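Search the site
Enter a word or topic
Search

How a Council Gets Chosen When No Party Wins

0 comments
Share 6

A town council is a group of people who make decisions for a town. They decide how often the trash is picked up, which roads are repaired first, and how much money the library gets. The people on a council are called members. Voters choose them in an election.

Most members belong to a party. A party is a group of people who agree on many things and work together to win elections. A member who belongs to no party is called an independent.

This page explains what happens after an election in which no party wins enough seats to run the council alone. The town used here is Brorunside, which has a council of 42 seats.

What is a seat?

A seat is one place on the council. It is also a real chair in the meeting room, but when people say a party "won a seat," they mean it won the right to put one member on the council. Each member has one vote.

What is a majority?

A majority is more than half. Half of 42 is 21, so a majority in Brorunside is 22 seats or more. A party with 22 seats can pass any plan it likes, as long as all its members vote the same way. A party with 21 seats cannot, because the other 21 members could vote against it and the result would be a tie.

What is a hung council?

When no party has a majority, the council is called hung. Nothing is broken. The word means that the result has not settled who is in charge.

In the last Brorunside election, held in April, the seats were shared like this:

Harbor Party: 18
Town and Field Party: 14
Skellton Residents: 8
Independents: 2

Add them up and you get 42. The Harbor Party has the most seats, but 18 is less than 22. It needs four more votes to pass a plan.

What are the choices?

The first choice is a coalition. Two or more parties agree to run the council together. They write down what they will do and share the important jobs. The Harbor Party and the Skellton Residents would have 26 seats together, which is a majority. So would the Town and Field Party and the Skellton Residents if they could bring nobody else? Work it out: 14 plus 8 is 22. That is a majority by the smallest possible amount. If one member were sick on the day of a vote, they would have only 21.

The second choice is a minority administration. One party runs the council without a majority and looks for extra votes each time it wants to pass something. This can be slow. A plan for a new bus stop may get votes from one group, and a plan for a swimming pool may get them from another.

The third choice is a new election. Many places have rules about when this is allowed. In Brorunside, the council must first try 6 times to choose a leader. Each try is called a round.

How does a round work?

1. A member suggests a person to be leader.
2. A second member agrees with the suggestion. This is called seconding.
3. Every member votes yes or no.
4. The clerk, who keeps the records, reads out the result.

If more than half of all members vote yes, that person becomes leader. If not, the round is over and the parties go back to talking. 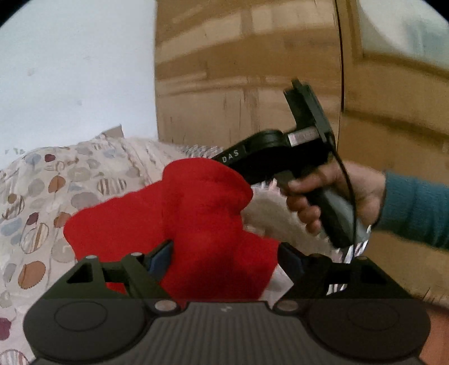 Reading time: 4 minutes

Why do small groups matter?

Look at the numbers again. The Skellton Residents have only 8 seats, but both of the larger parties can reach a majority with their help. A small group in this position is said to hold the balance of power. It can ask for things in return for its votes. The Skellton Residents want a safer crossing at Lorkgate, the road that runs past the elementary school.

The two independents cannot do the same thing by themselves. With the Harbor Party they make 20, and with the Town and Field Party they make 16. Neither total reaches 22.

The two largest parties could also work together. They would have 32 seats. Parties that disagree about many things do this less often — they would have to explain the agreement to voters who chose them for different reasons.

Who runs the town while they talk?

The council has workers who are paid to do their jobs whichever party is in charge. They keep the street lights on and answer the phones. The old leader stays in place for small decisions but may not start large new projects.

Words to know

Balance of power: when a small group's votes decide the result.
Clerk: the person who keeps the council's records.
Coalition: parties that agree to run a council together.
Hung council: a council where no party has a majority.
Lukoševičius rule: in Brorunside, the rule that a tied vote counts as a "no."
Majority: more than half.

Try it yourself

Draw 42 small squares on paper. Color 18 blue, 14 green, 8 orange, and leave 2 white. Find every pair of groups that makes 22 or more. Then find out what changes if one blue square becomes green.

0 comments
Share 6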